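Je n'avais pas prévu d'y aller, à la journée portes ouvertes de Brandão. C'est Joana Peixoto qui m'avait inscrite sans me demander mon avis, parce qu'elle trouvait que depuis mon départ de chez Fastadgate je sortais trop peu (elle n'avait pas tort, mais enfin, il y a des cinémas). J'ai donc pris le car de Cilgate un matin de novembre, avec un sandwich dans mon sac et une vague envie de faire demi-tour à chaque arrêt.

À l'entrée, on nous collait un badge avec notre prénom. Le mien disait « Martine ». Je m'appelle Mathilde. J'ai gardé Martine, ça me donnait du courage.

Le guide s'appelait Gumaro Bañuelos, un grand monsieur qui marchait à reculons devant nous en parlant très vite. Il nous a montré la salle des compresseurs, puis un couloir, puis un autre couloir dont il semblait très fier. Il disait que la maison avait reçu 300 visiteurs l'année d'avant et qu'on en attendait 500 cette fois. Dans notre groupe, il y avait surtout des retraités de la vallée, deux lycéens qui se tenaient par la manche, et un certain Horácio Patrício, ancien trieur à la déchetterie de Justamow, qui avait mis une cravate.

— C'est le tri qui m'intéresse, m'a-t-il glissé. Vingt-six ans que j'ai fait ça, à la main. Je veux voir comment il s'y prend, l'autre.

L'autre, c'était le robot. Il était au fond du dernier atelier, et il y avait déjà du monde autour. Une jeune femme aux cheveux très courts, Vasanthi Iyengar, pianotait sur un portable posé sur ses genoux. Elle a levé la tête, nous a dit bonjour à tous comme si elle nous attendait depuis l'aube, et elle a demandé qu'on ne s'appuie pas sur la table — surtout pas sur la table !

J'ai cru qu'elle allait faire un discours. Pas du tout. Elle a appuyé sur une touche et le bras est descendu dans le bac, avec une lenteur qui m'a surprise, moi qui avais en tête les usines de voitures et leurs étincelles. On aurait dit quelqu'un qui cherche ses clés au fond d'un sac sans vouloir réveiller la maison.

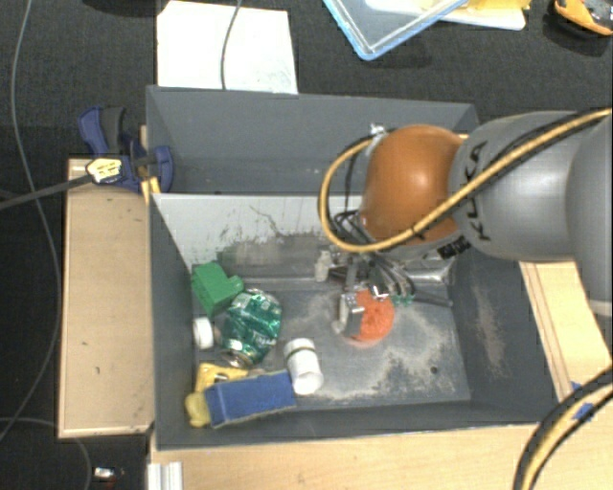

Horácio s'était mis au premier rang, les mains dans le dos. Je voyais ses doigts bouger. Je vous jure qu'il triait en même temps, tout seul, dans le vide, et qu'il allait plus vite.

— Il hésite, a-t-il dit tout haut.

— Il calcule, a répondu Vasanthi sans quitter son écran.

— Moi aussi je calculais. Mais je prenais la canette d'abord. Une canette écrasée, on la sent tout de suite, elle ne roule pas. Les trucs ronds, c'est pour la fin, quand on a de la place.

Elle a arrêté de taper. Vraiment arrêté, les deux mains en l'air au-dessus du clavier. Les lycéens ont pouffé et Gumaro a regardé sa montre, car il avait encore un couloir à nous montrer, je suppose.

— Vous pourriez me redire ça plus lentement ? a-t-elle demandé.

Alors il lui a redit. Il a tiré une chaise, il a desserré sa cravate, et il s'est mis à lui expliquer les bouteilles, les bouchons, les choses molles qui se cachent sous les choses dures, la poussière qui fait glisser les gants. Elle notait au dos d'un prospectus. Le groupe est reparti vers le buffet sans eux, et moi je suis restée, à moitié assise sur une caisse, à manger mon sandwich en faisant le moins de bruit possible avec le papier.

Au bout d'un moment, elle a voulu savoir combien de pièces il faisait dans une journée.

— Mille, a-t-il dit. Enfin, 1000 les bons jours. Le lundi d'après Noël, on ne comptait plus.

J'ai pensé à mon bureau de chez Fastadgate, aux dossiers que j'avais classés pendant des années et à la petite qui m'avait remplacée. Elle ne m'avait rien demandé. Je ne lui avais rien proposé non plus, il faut dire, j'étais partie avec ma plante sous le bras et la tête haute, très digne, très bête. Elle cherchait peut-être encore la clé de l'armoire du bas.

Dans le car du retour, Horácio s'est assis à côté de moi. Il avait roulé sa cravate dans sa poche et il tenait une carte de visite entre deux doigts, par les bords, comme une photo.

— Elle veut que je revienne, Martine.

— Mathilde, j'ai dit.

Il a regardé mon badge, puis moi, puis il a hoché la tête poliment et il m'a demandé s'il me restait du sandwich.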